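LÉEME — hemik-mesa-compras

Plan de compras y conjunto de datos asociado para la estación de manipulación de dos brazos (montaje de mesa, productos de alimentación). Mantenido por el laboratorio Stiltside.

Resumen

Este repositorio reúne la documentación con la que preparamos el presupuesto de la segunda estación Hemik: inventario, ofertas recibidas, partidas aprobadas y pendientes, y la ficha del conjunto de datos que justifica el gasto. No contiene código de control. Para eso está hemik-control, que tiene su propio LÉEME.

El destinatario es quien tenga que pedir material, revisar una factura o repetir el montaje en otra sala. Se da por sabido el funcionamiento general de la estación.

Estado

Presupuesto cerrado en mayo. Quedan abiertas la partida de pinzas de repuesto y la de mobiliario.

Contenido de la carpeta

inventario.csv: una fila por elemento, con proveedor, estado y ubicación.
ofertas/: los PDF tal como llegaron, sin renombrar.
partidas.csv: lo aprobado, con centro de coste.
consumibles.csv: productos y envases que se ponen en la mesa.
episodios.csv: índice de las grabaciones, sin los vídeos.
notas/: actas de las reuniones de compra.

Si una cifra de partidas.csv no coincide con la del PDF, vale la del PDF. Ha pasado con los portes, que Orneck factura aparte y en la primera versión de la tabla se sumaron dos veces.

Partidas principales

Brazos. No se compran en este ejercicio. La segunda estación hereda la pareja que ya está amortizada y solo se paga la revisión, contratada con Valtonen. La revisión incluye juntas, cableado y calibración de las bases. No incluye las pinzas.

Pinzas. Es la partida que más se ha discutido. Los dedos paralelos se desgastan antes que el resto del brazo, sobre todo cuando se trabaja con envases rígidos y tapones. Orneck ofrece los dedos sueltos o el conjunto completo. El conjunto completo sale por 1.563 euros y trae cable y carcasa. Los dedos sueltos son mucho más baratos, pero exigen desmontar la carcasa y volver a calibrar, y eso es medio día de estación parada. La propuesta actual es un conjunto completo en reserva y dedos sueltos para el resto. Falta la firma.

Seguridad. Cada estación lleva su propia caja de parada de emergencia con seta roja, al alcance del operador. No se admite compartir una caja entre dos mesas, aunque el cable llegue. La oferta de Valtonen la incluye; la de Orneck, no, y hay que tenerlo en cuenta al comparar totales.

Mesa y cubierta. La mesa se aprovecha. La cubierta de tela se compra por metros y conviene pedir un tono mate y neutro. La anterior brillaba con los focos y obligó a descartar grabaciones.

Expositores y recipientes. Expositor escalonado transparente, soporte de dos niveles para botellas, bandeja, cestas de mimbre redondas y una cesta rectangular blanca. Se compran en comercio corriente con la tarjeta del laboratorio. Tope de 300 euros al año para las dos estaciones. Hay que comprar las cestas por parejas del mismo modelo: si una se rompe y se sustituye por otra de distinta altura, las alturas de agarre dejan de ser comparables.

Consumibles. Botellas pequeñas de refresco y de otras bebidas, galletas, chocolatinas, bolsas de aperitivos, un bocadillo o sándwich. Unos 55 euros al mes por estación. El sándwich es el único artículo que se repone a diario y se apunta en la misma línea que el resto, sin desglosar.

Lo que no entra en el presupuesto

Cámaras (van por el proyecto de visión), horas de teleoperación, almacenamiento en red y la electricidad de la sala. Tampoco el transporte de los brazos entre salas, que se hace con medios propios.

Ficha del conjunto de datos

Nombre: Hemik Mesa, serie de alimentación.
Tarea: recoger artículos de los expositores y las cestas y colocarlos en una bandeja.
Montaje: dos brazos blancos sobre una mesa amplia, con pinza de dedos paralelos.
Vista: cámara fija.
Anotación: instrucción escrita por episodio, resultado y motivo del fallo cuando lo hay.
Idioma de las instrucciones: español, con traducción al inglés hecha a mano.
Personas: puede aparecer parcialmente el operador. No se publican episodios en los que se le vea la cara.
Marcas comerciales: los envases son los de venta al público y se ven sin tapar. No hay acuerdo con ningún fabricante.

Limitaciones conocidas

La colocación inicial de los artículos varía menos de lo que nos gustaría. Los expositores transparentes dan problemas a los sensores de profundidad, y por eso hay una línea en partidas.csv para probar uno opaco. Las bolsas blandas están poco representadas frente a las botellas. El fondo de la sala, con cables y estructura metálica a la vista, no se ha uniformado y no está previsto hacerlo con este presupuesto.

Cómo proponer una compra

Añadir la fila en partidas.csv con el campo estado en "propuesta", dejar la oferta en ofertas/ y avisar a Veikko Pesonen, que lleva los pedidos. Las ofertas sin plazo de entrega se devuelven. Para consumibles basta con el tique.

Pendiente

Firma de la partida de pinzas.
Segunda oferta para la cubierta de tela — Orneck no ha contestado.
Decidir si la reserva de cestas se guarda en la sala o en el almacén.
Revisar si el seguro cubre los brazos durante el traslado.

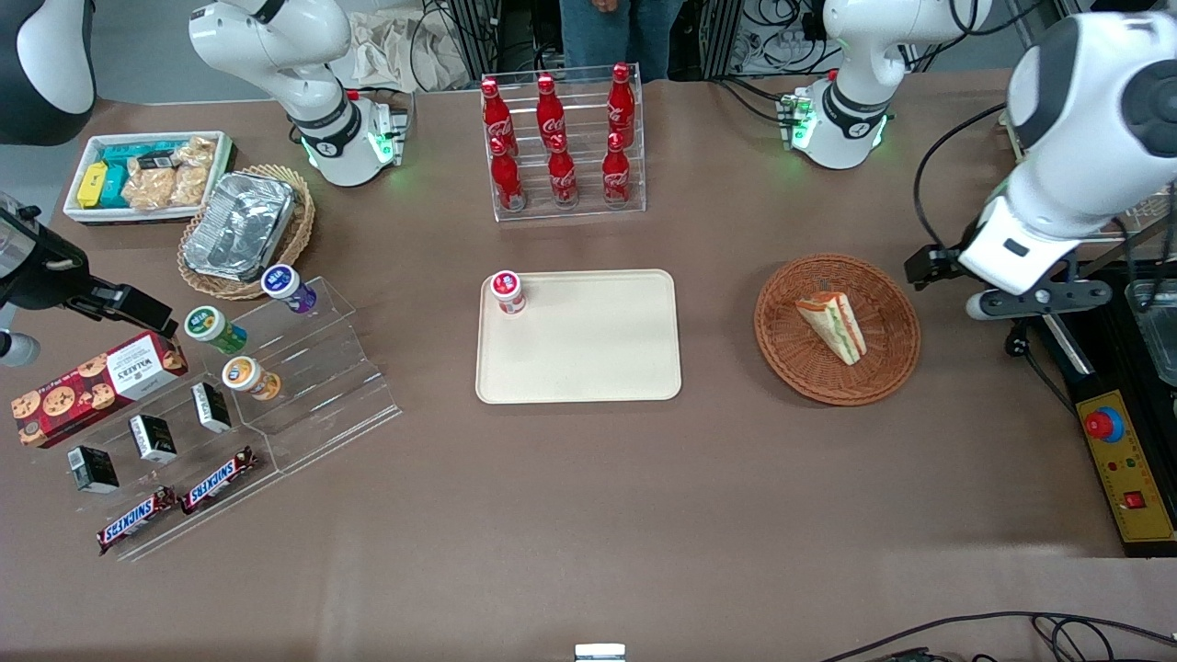 Thenmozhi Kurian
Responsable de equipamiento, laboratorio Stiltside

Mesa con los dos brazos, la bandeja con una botella pequeña de tapón rojo y, a su derecha, el sándwich en la cesta de mimbre. Las botellas de Coca-Cola ocupan los dos niveles del soporte transparente. La caja amarilla de la parada de emergencia figura en inventario.csv como elemento propio, separada de los brazos. Las correcciones a este documento se envían por el mismo canal que las propuestas de compra.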